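摇滚乐队Hamann单曲《Noretti》的编曲结构与混音分析
课程项目报告(流行音乐制作方向)

一、选题与目的

本报告以四人摇滚乐队Hamann的单曲《Noretti》为对象,分析其曲式、配器与混音处理,并在课程录音室内完成一份参照混音。该曲由厂牌Flernance发行,制作人为Petro Derkach。选择该曲的理由有二:其一,编制常规(主唱、电吉他、贝斯、鼓),分轨数量适中;其二,副歌的响度感明显高于主歌,而实测综合响度差并不大,适合用来讨论编曲密度与主观响度之间的关系。

二、材料与工具

分轨文件由乐队授权课程使用,格式为24比特、48千赫WAV,共14轨,其中鼓组占一半以上。编辑与混音在工作站软件Indix中完成,该软件自带响度表与频谱分析插件,未另外安装第三方分析工具。监听使用录音室近场音箱,校对阶段改用封闭式耳机。

三、曲式分析

全曲为E小调,4/4拍,速度全程固定,无渐快或渐慢。结构依次为前奏、主歌A、预副歌、副歌、主歌B、预副歌、副歌、吉他独奏、桥段、末次副歌与尾奏。前奏由一个两小节的吉他动机反复构成,动机以空五度为主,缺少三音,调性色彩要到主歌人声进入后才明确。

主歌部分贝斯多停留在根音,吉他采用手掌闷音,鼓只保留踩镲、底鼓与军鼓。预副歌改为开放和弦,踩镲换成叮叮镲,和声由i级移向VI级和VII级,最后一小节全体休止两拍,仅留人声的弱起。副歌随即以强拍齐奏进入。这一休止在两次预副歌中均有使用,末次副歌之前则改为通鼓滚奏,避免了第三次重复。
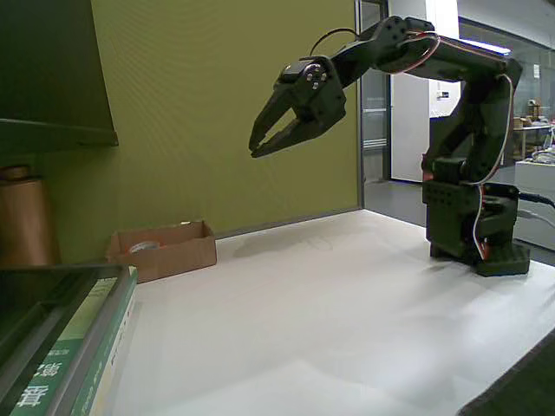

独奏段建立在副歌和声之上,但贝斯改用下行级进线条,与吉他的上行乐句形成反向进行。桥段仅有人声、风琴音色铺底与底鼓,是全曲织体最稀疏的位置,也是动态范围最大的位置。

四、混音处理

底鼓在60赫兹附近提升,在432赫兹处做窄带衰减,用以减轻箱声。军鼓使用并联压缩,压缩支路启动时间较长,以保留鼓棒的瞬态。贝斯分为直录与箱体两路,直录路低通,箱体路高通,合并前用采样级延时校正相位。校正之前,两路叠加后低频有明显抵消,校正之后基音电平恢复正常。

节奏吉他左右各一轨,声像置于极左与极右。主歌中将右侧吉他降低2分贝,副歌恢复原电平,使声场在段落交界处展宽。独奏吉他置中,副歌动机在其下方略作衰减。人声先经手动音量包络处理,再进入压缩器,压缩量控制在5分贝以内。齿音处理放在压缩之后。混响采用一条短板式混响和一条附点八分音符延时,延时返回轨由人声侧链控制,句间才明显可闻。

五、结果与讨论

参照混音与发行版本的差异主要集中在两处。第一,发行版本的副歌中高频更为突出,推测在母带阶段有总线饱和处理,本组未能复现。第二,本组版本的桥段人声偏干,与前后段落的空间感衔接不够,在封闭式耳机上尤为明显。后续修改中为桥段单独设置了预延时较长的厅堂混响,衔接有所改善,但人声的辅音清晰度随之下降,最终取折中值。

关于响度感的问题,测量显示主歌与副歌的短期响度差小于试听时的预期。副歌的冲击感主要来自三个因素的叠加:进入前的两拍休止、镲片带来的高频能量,以及吉他声像的展宽。将休止填满后重新试听,组内成员均认为副歌力度减弱,而此时电平参数没有任何改动。该试听未采用盲测,样本也只限于组内,结论仅供参考。

六、不足

本组没有取得母带处理之前的立体声混音文件,因此无法区分发行版本中哪些特征来自混音、哪些来自母带。鼓组的房间话筒轨只有单声道,空间宽度依靠人工混响补足,与原版有一定出入。吉他独奏段的分轨已带有效果器处理,延时时间无法更改,只能在此基础上调整电平与均衡。

附录含完整轨道表、插件参数截图与各段短期响度曲线,随工程文件一并提交。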